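## 4. Setting Up Your Brultis Steamer

Welcome to the part everyone skips, and we do hope you'll stay with us, as it only takes a few minutes and your steamer will thank you for years.

1. Stand the base on a level floor and lock both wheels.
2. Lift out the tank, fill it with 500 ml of cold water, and press it back until it clicks.
3. Slide the pole sections together, narrowest at the top, and tighten each collar by hand.
4. Hang the hose on its hook so that it runs upward with no dips.

**Note:** If your tap water is hard (you'll know from your kettle!), please use distilled water, or half and half. 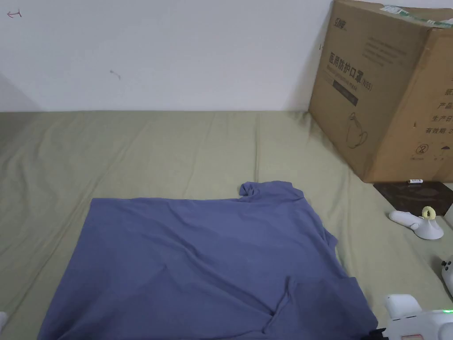

Choosing your first garment is a nice little moment, and we'd suggest something forgiving while you get to know the trigger. Cotton is ideal and silk can wait for another Saturday. A short-sleeved T-shirt with soft creases across the body, like this one spread on the bed, is just the thing, though do smooth down a collar that has bunched up and open out any folded flaps before you hang it.

5. Plug in, turn the dial to II, and wait 40 seconds for the green light.
6. Point the head away from yourself and squeeze the trigger until the spitting stops and you have steady steam.

**Caution:** Steam burns. Never steam clothing while somebody is wearing it, however late you are for dinner.
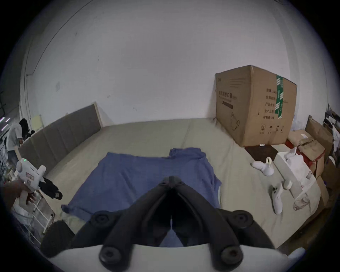
*Words by Iona Baxter · Checked by Euan Cairns, Kiletton workshop*

7. Work from the top down in long, slow strokes, letting the head just brush the fabric.
8. For stubborn creases, pull the hem gently with your free hand, well below the steam, and go over the spot again.
9. Let the garment hang for a while before it goes in the closet. 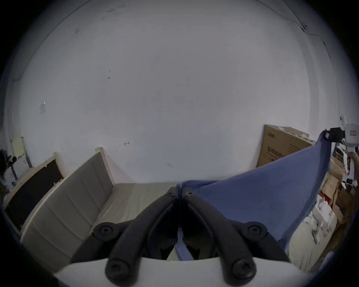
*Fig. 3. Blue cloth held by an edge and a corner.*

10. Switch off, unplug, and let the base cool completely before emptying the tank.

**Note:** Gurgling means water has settled in the hose. Raise the head to full height and it should drain back. Descaling is covered in Section 5.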